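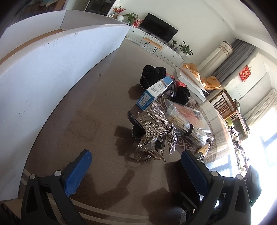 四月，对账链试验，下午接着写

上午那页写得太乱，Marisa 看了一眼说像购物清单，所以这一页我慢慢写，把话说全一点，免得下个月自己回来翻的时候又要猜。

先记背景。Zuseo 这边想弄清楚，几家小型汇款商户之间的日终结算能不能放到一条许可链上跑，用代币化的存款余额来轧差，省掉现在来回发表格的那一套。我们搭的是测试网，四个验证节点，两个在自己机房，一个放在 Jaltport，还有一个是 Weerasinghe 那边好心借给我们的（再次谢谢他们，半夜重启都有人应）。代币没有任何真实价值，纯粹是记账用的数字，这一点每次给外面的人演示都得讲一遍，我已经讲得很顺口了。

今天跑的内容

批次大小从 40 笔改到 64 笔。原先定 40 是 Tegan Nepia 的意思，她觉得一批小一点，出错了好回滚，我一直也没什么意见。不过商户那边的报文到得很不均匀，傍晚那一阵特别密，40 笔一批的话队列老是拖着一条长尾巴。改成 64 以后尾巴短了很多，看着心里舒服。最终确认的时间我没觉得变慢，但只跑了两轮，不敢写死，明天再多跑几轮才好意思放进周报。

轧差合约也换了新版本。旧版是逐笔写余额，新版先在批内算好净额，再一次写入。第一轮顺顺利利，第二轮有一个参与方的净额对不上，差得不多，恰好等于一笔退款。我盯着日志看了好半天，才想到退款报文的方向字段在 Dirkix 的接口里是反着填的，他们的借方是我们的贷方。这个坑其实去年就踩过，当时写在另一本本子里，结果谁也没去翻。现在我在适配层加了一个转换，还补了测试，注释写得很啰嗦，请大家不要嫌烦把它删掉。
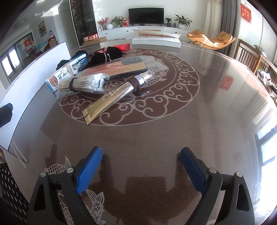
退款这件事还牵出另一个问题，就是跨批次的退款该怎么算。原交易在上一批已经最终确认，退款落在下一批，净额是对的，可是商户自己的对账单上会出现一行孤零零的负数，他们的会计看了肯定要打电话来。Marisa Mazza 的想法是在链上事件里带上原交易的哈希，由前端把两行拼在一起显示。我喜欢这个办法，合约改动很小。Tegan 担心的是隐私：哈希一旦公开给所有参与方，有心人可以慢慢拼出某家商户的退款习惯。她说得也有道理，所以先折中，哈希只写进双方共享的私有数据集合，公共账本上留一个承诺值。写到这里我还没想好承诺值里的盐由谁来保管，先欠着。

节点情况

借来的那个节点下午掉线过一次，剩下三个继续出块，业务没断，这倒是顺便验证了容错设置。重新上线以后它花了一阵子追区块，追的过程中内存涨得有点高，我截了监控曲线放在共享目录里。怀疑是快照间隔设得太长，现在每 50 个区块做一次快照，先不动它，等批次大小的结果定下来再调，一次只改一样东西，这是我吃过亏以后的老规矩。

给非技术同事的话

中午吃饭时结算部的同事又问我，这个和央行在研究的数字货币是不是一回事。我解释说不是，我们链上记的是商户在合作机构里的存款余额，对应的是机构的负债；央行数字货币是央行自己的负债，背后的法律安排差得很远。将来如果真有批发型的可以用，最后那一步清算也许能接过去，所以接口我留了一个位置，目前里面是空的。他听完点点头，然后问能不能让月底少加两天班。我说努力，这个愿望我是真心想帮他们实现的。

明天要做

批次 64 再跑几轮，傍晚高峰的数据单独存一份。
写信给 Dirkix，请他们把方向字段的说明补进文档，语气客气些，上回那封有点急。
和 Tegan 坐下来谈盐的保管，最好拉上 Marisa，她记性比我们俩都好。
旧本子里关于接口的几页抄过来，放在这一本的最后。

傍晚补一句：第三轮刚跑完，净额全对上了，退款那一笔也对。日志还没细看，先去倒杯茶。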